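3.2 Tabletop layout and item placement

Figure 3. Kitchen items on the white tabletop, seen from directly above: round plate, oval green colander and toaster oven.
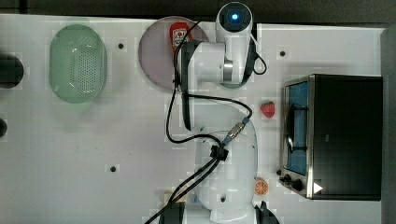
Where do people expect a packaged food item to be set down when no instruction is given? Most respondents in the Modum survey chose the nearest flat dish, and only 11 of 411 chose the bare table surface.

Placement was coded from overhead views using the scheme of Pesonen and Pitkänen. In Figure 3 the red packaged item is coded "on dish" and the colander, left of the plate, "adjacent, perforated." Dark round objects at the left edge were coded "vessel, unspecified" and left out of the distance measures. The toaster oven was treated as a fixed boundary on the right side. Distances were taken between item centers and scaled to a table width of 1,000 units. Partly hidden items were coded by two raters working separately, and disagreements were settled by Orvokki Pesonen.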